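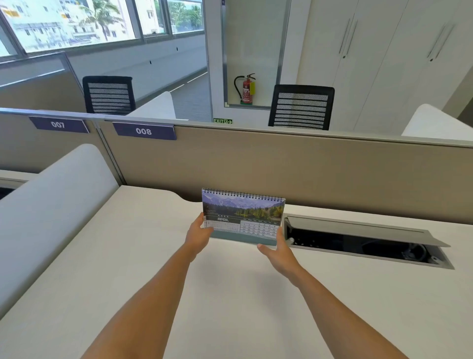 April on the desk calendar, at the desks by the 007 and 008 nameplates.

About Wirkmont

We make desk calendars. Spiral-bound, stand-up, one month to a page, with a big landscape photograph on top and the dates underneath where you can read them without leaning in. We've tried wall planners and pocket diaries along the way (the diaries were lovely, and we still have far too many of them), but the desk calendar is the thing we love and the thing we keep coming back to!

Wirkmont was started by Magdolna Bíró and Aurel Toma, who had shared a desk at a print shop called Papadakis and spent a lot of lunch hours arguing over paper. Magdolna wanted it heavy enough that a page would drop cleanly over the wire. Aurel wanted it to take a pencil. They settled on a stock that does both, and their first print run was 1266 calendars, packed by hand over two very long weekends. Last year we printed 2714 designs' worth of proof pages before we were happy with the new range, and Aurel still looks at every one.

How we choose the pictures

Everyone here gets a say, and it gets noisy. Ingegerd Lindholm looks after photography and has a soft spot for mountains, lakes and conifers, so you'll find plenty of those. Her rule is that you should be able to live with a picture for a whole month, through good Mondays and bad ones. We pin the candidates up in January and leave them there, and the ones we're tired of by the end of the month come down.

Zhuoran Meng sets the date grids. He'll happily talk to you about the spacing of numerals for as long as you let him, and he is the one who fought to keep the tiny extra calendar under the month name. He was right, we use it all the time.

Where we work

Our office is one open room, with rows of desks, fabric screens between them and mesh chairs that everybody has adjusted to suit themselves. The desks have numbers on navy plates, left over from when we drew lots for seats. Cables go down into a tray with a flip-up lid, which keeps the top clear for spreading out pages. And yes, we all use our own calendars! Each new design gets tried on a real desk next to a real keyboard and a real mug, and plenty of small changes have come out of that.

Shufen Cai runs orders and answers the phone. If you're after calendars for a school, a clinic or an office of 8 people, she's the one to ask, and she'll send you a sample month to prop up and try.

Come and see us

We open the doors on Sat 11 April, from ten until four. There'll be coffee, offcuts to take home for notepaper, and a table of those pocket diaries. Please take one.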